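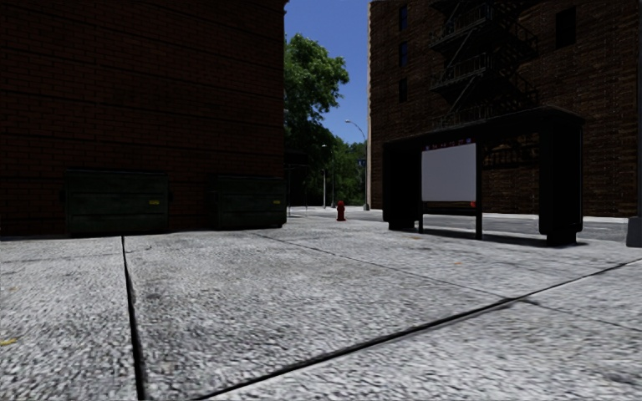
So this is week three of me teaching a little delivery robot to cross a made-up town without embarrassing itself, and I have opinions now!

Quick recap if you skipped the last post. The robot learns by copying. I sit at the kitchen table with a game controller and drive it from A to B in the simulator, looking through its own low-down camera, and every drive gets saved as one example. Do that enough and the network starts to guess what I would have done. My goal for the first round was 400 drives. As of last night I'm 75 short, and my left thumb would like a word.

The town is called Nullham (Osvaldo Brandão built most of it, and he named it too, blame him). I've been spending my evenings on what we call the hydrant block, the one with two brick buildings, the dumpsters and the bus shelter. You start way back on the pavement and your goal is usually somewhere on the far side of the shelter. Sounds easy. But from down at robot height a block like that is mostly concrete, and the joints between the slabs are big dark lines running off at all kinds of angles. My first trained model, the one I did with only 40 drives, was scared of them. It would roll up to a joint, stop, back off and try to follow it like a painted lane.

That was my fault. I went back through those 40 and I'd been steering so that I crossed the joints as little as possible – I guess because they look like gaps and my brain said avoid. The robot picked up a habit I didn't know I had. Now I cross them on purpose, straight on, at a slant, slow, fast, whatever. Same with the little leaves on the ground. Drive right over them, they're fine.

Shadows are the other one. The patch under the shelter is really dark and I kept swinging wide of it. Anahera Tapsell watched me do a few runs over a call and asked why I drive like a cat around a puddle. Fair! So I've added a batch that goes straight into the shade and out again.

Other stuff I've changed:

I do bad starts now. Nose toward the dumpsters, or way too close to the hydrant, and then I recover. Perfect drives teach it nothing about getting out of trouble.

I throw out a drive if I sneezed or looked at my phone. I used to keep those.

I stop after 4 goals in a row and get up. When I'm tired I cut corners, and then it learns to cut corners.

Next up is the same block with the sun lower, and after that Heather Fairweather wants people walking around in it, which I'm dreading a bit. If all goes well we try it on a real sidewalk in November. Has anyone found a controller that doesn't drift to the left after a few weeks? Mine has started and I'm worried it's getting into the data.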